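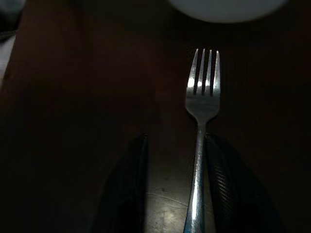
1/
Trilik 这套桌面夹爪套件我用了快一个月，今天把记录整理出来发一下。套件包括一只两指平行夹爪、一个腕部小相机、两副指尖、一块控制板和一根三米的线。机械臂要自己有，不在套件里。

2/
我的用途很窄：收拾餐桌。盘子、碗、杯子、餐具，从桌上拿起来放进沥水篮。所以下面说的都是这类活，拧螺丝、插接头之类我没试，不评价。

3/
安装。法兰孔位是标准的，四颗螺丝，十几分钟装完。说明书英文版写得清楚，中文版第三章的接线图和英文版对不上，以英文版为准。我按中文版接，第一次上电没反应，换过来就好了。

4/
标定比我想的省事。软件叫 Erker，装完会带着走一遍流程，打印一张棋盘格贴在桌上，让手臂换十二个姿态拍。打印时记得关掉“适应页面”，不然格子尺寸不对，后面全偏。

5/
抓取测试我挑了叉子。叉子细，反光，又贴着桌面，比杯子难得多。碗和杯子基本不用调参数，餐具要一点点磨。

6/
一共抓了 200 次叉子，用默认参数，成功 86 次。判定标准是抬起来、移到篮子上方、松手后落进篮子，中途掉了算失败。这个成绩拿去干活肯定不够。

7/
失败的主要有两种。一种是下降高度不够，指尖从叉柄上面滑过去。另一种是位置偏，一根手指先碰到叉柄，把叉子推歪了才合上。第二种更多。

8/
后来 Annapurna Menon 在用户群里提醒我，先把合爪速度降一半，再打开“柔顺对中”。这个选项藏在高级菜单第二页，默认是关的。打开以后，一侧先碰到也会等另一侧跟上来，叉子被推歪的情况少了很多。改完以后还没重新跑完整的一轮，跑完再发数字。

9/
光线。腕部相机自动曝光偏慢，金属一反光，叉齿就会发白，周围的深色桌面又压得很暗。我现在用手动曝光，台灯换了个方向，识别稳定一些。浅色桌面的朋友可能碰不到这个问题。

10/
指尖寿命，官方写的是 1000 次抓取后检查一次。我还没到这个数，目前没看到开裂。备用指尖单独卖，一副的价钱不算便宜，买套件时一起下单可以省运费。

11/
和 Flarneo 比一下，我之前用的是他们上一代。Flarneo 合爪更快，声音也小，但相机要另配，支架得自己画。Trilik 重一点，线走得也有点丑，好在买回来就能用。手上的臂负载小的话，先算一下总重再决定。

12/
售后问过两次。第一次是接线图的事，隔天回复，答应改。第二次问能不能导出原始图像，Usha Bangera 回的，说 5 月的固件已经支持，要在设置里手动打开。我试了，可以，文件名按时间排，找起来方便。

13/
不满意的地方：急停按钮的线太短，够不到桌子另一头；Erker 每次启动都要重新选相机；断电重启以后夹爪会先全开再归零，旁边放着杯子的要小心。

14/
建议谁买：已经有一台小臂，想做桌面抓取，又不想自己配相机和画支架的。第一次碰机械臂的先别买，光调参数就要花不少时间。

15/
有人问参数文件能不能共享。可以，等勺子那组测完一起放出来，两种餐具的下降高度差得不少，分开存的。刀暂时不测。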